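Cloth sorting, box by the wall
January 21, 2024
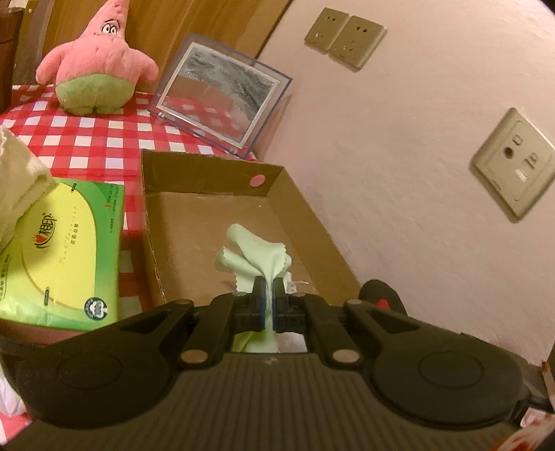
Textiles / small cloths

Pale green cloth with the pinked edge, held above the shallow cardboard tray. Using the tray with the small pink sticker on the back wall for the Wolde lot from now on. Red and white checkered tablecloth stays down on the left, it makes the edge of the tray easy to find.

Stock: 24 cloths from Clidlow, received in November, order 3835. Some 40 more on the shelf from Pitivari, not sorted yet. Pinked edges hold up better than I thought — no hemming for now. Trim any thread longer than a finger before a cloth goes back in the bag.

Crumpled cloths go in as they are. Folding is a separate job and gets its own line in the log. If two come up together, put both back and start again.

To do:
Ask Carkar for 2 more trays, same height. The deeper ones hide the cloth.
Move the Pitivari bag off the floor.
Check whether the green fades in the wash — one cloth only, keep the rest unwashed.
Write the lot name on the outside of the tray in marker.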